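Root storage notebook, back cellar at Hiltstead
October 26, 2019

Started the winter storage trial this morning, later than planned. The roots were meant to go in the week they were lifted, but the sand came late and was too coarse to use as it was. It went through the quarter-inch sieve twice. What stayed on the sieve is in the bucket by the outside door and can go on the path.

The question is the same as last year: how much weight carrots and beets lose in damp sand compared with a perforated liner, and whether the sand is worth the trouble. Last year's answer was no use to anyone. The lots were weighed on two different scales and one set of labels came off in the damp. This time there is one scale, pencil labels on plastic tags, and a second tag buried inside each container.

Lots as set up, net weight in grams, containers tared:

Carrots, damp sand, wooden crate: 3,895
Carrots, perforated liner, plastic crate: 2,439
Beets, damp sand, bucket: 1,696
Carrots, open tray, no cover: 739

The open tray is the control. It is small on purpose, as it will be rubber by the new year and only good for stock. There was no room on the shelf for a beet control. Beets can be compared with last year's loosely or not at all.

All the carrots are Fodley, from the lower bed, sown in May. Good straight roots with a few forked ones where the old path used to run. The forked ones were kept out of the trial, along with anything with a split shoulder or fly damage. The reject pile was bigger than I would like. Most of the splits came from the stretch nearest the hose, which got watered whether it needed it or not.

The beets are Effiong, the first year of growing it here. It has a longer tail than the old one and the skin marks easily. A few bled at the crown after topping. Those were set aside for the kitchen. Tops were twisted off by hand and left about an inch long. Carrot tops were cut close with the small knife, without nicking the shoulder, and none of the roots were washed. Loose soil was rubbed off with a glove once it had dried.

Kitchen share

Everything that did not make the grade was sorted on the bench and divided up. Split roots need using within a few days, forked ones will keep a bit longer, and anything with fly tunnels was trimmed back hard or put on the compost. Please don't leave the kitchen share in a closed plastic bag on the cellar floor. Last year one was forgotten behind the door and the smell got into everything, including the burlap.

Canvas bags are fine for carrying and for a day or two on a counter. After that the vegetables go soft, as the cloth lets moisture out nearly as fast as an open tray would. For anything longer use the refrigerator drawer or put them in the spare sand.

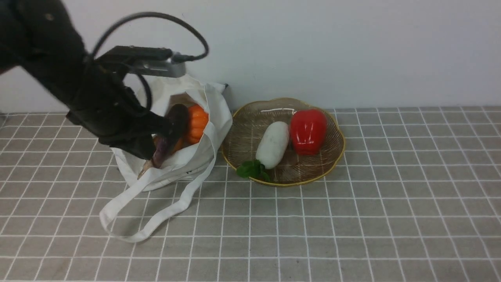

Vegetables in the white canvas tote, one long handle out on the table.

Preparing the sand

Sand was spread on the tarp and wetted with the rose can, then turned with the flat shovel until it was the same color all through. The test is to squeeze a handful. It should hold its shape when the hand opens and fall apart when poked. The first batch was too wet and left water in the palm, so half a bucket of dry sand was worked into it. The second batch was right on the first try.

A note for next time: do the wetting the evening before and cover the tarp. Sand that looks even on top can be dry in the middle, and an hour under cover does more than another ten minutes of shoveling.

Layering, bottom to top:

Two inches of sand in the crate, leveled with the short board.
Carrots laid head to tail, not touching each other or the sides.
An inch of sand, shaken down so it fills the gaps.
Repeat until the crate is three inches short of full.
Two inches of sand to finish, then the damp burlap, folded double.

The beets went into the bucket the same way, but with a bit more sand between layers on account of the tails. I tried standing them upright in the first layer and gave up on it. They lean over as soon as the sand is shaken down.

The liner crate took five minutes. Carrots in, liner folded over loosely, crate on the shelf. If the weights come out anywhere near each other in spring, that will count for a lot.

Cellar conditions

Both Urkard loggers are running on fresh batteries. One hangs at shelf height between the two crates and the other is on the floor by the drain. They were left side by side on the bench overnight before being hung, and they agreed within half a degree, which is close enough for this. The humidity readings were further apart. The floor logger reads high and always has. Do not correct the numbers in the log. Write down what it says and leave the offset for when the data are worked up.

The cellar is still warmer than it should be. The vent on the north side was painted shut and took some work with a putty knife. It now opens about two thirds of the way. Mesh is sound, with no gaps at the corners. Plan is to open it in the evening and close it in the morning until the nights turn properly cold, then leave it open a hand's width unless a hard freeze is forecast.

Apples have been moved out to the shed. They gave off enough gas last winter to turn the carrots bitter, or that is the best explanation going. If somebody needs a place for apples, it is the shed or the upstairs hall. The cellar shelf is not available even for one box.

Mice: found old droppings behind the boiler boards but nothing fresh. Traps are set along the wall on both sides of the door. The wooden crate has half-inch wire stapled to the bottom. The plastic crate has handle holes big enough for a mouse, and these are covered with scraps of the same wire, tied on with twine. Ugly but firm.

Containers and carrying

The old feed sacks should go. They shed fibers into the sand and those have to be picked out by hand at every sieving. Cloth bags have done better this season for bringing roots up from the bed and taking the kitchen share away. The long handles catch on the crate latch when a bag is set down on the shelf, so set bags down on the table instead. The canvas is stiff enough that a bag will stand by itself with the top open, and that makes sorting into it quicker. Wash on cold if they get muddy. Hot water shrinks them, as the one now used for clothespins shows.
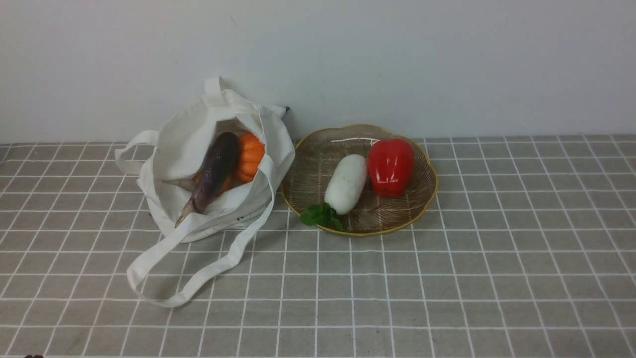
Weighing schedule

First reweigh is in four weeks, then every four weeks until the lots are used up or spoiled. For the sand lots, only the top layer comes out for inspection at each check. Digging through the whole crate each time would dry the sand and spoil the comparison. The full lot gets weighed at the end. The liner lot and the open tray can be weighed whole each time.

At each check record:

Net weight, or top layer weight for the sand lots
Any rot, with the position in the container
Sprouting, yes or no, and longest sprout
White root hairs, yes or no
Feel of the sand, using the squeeze test
Both logger readings at the time of opening

Rotten roots come out right away and are weighed separately before they are thrown out. Enter that weight in its own column. Last year they were simply discarded and the loss looked worse than it was.

If the sand has dried, mist the top with the hand sprayer and write down how many full sprayers were used. No pouring from the can. The bottom of the crate has no drainage to speak of beyond the gaps in the boards.

To do

Zero check on the scale with the brass weight before each session.
Second roll of plastic tags, as there are only enough for the beets.
Find the lid for the bucket. The board on it now is too light and slides.
Sweep the sand off the stairs.
Ask at the seed swap whether anyone else has stored Effiong past March.
Grease the vent slider.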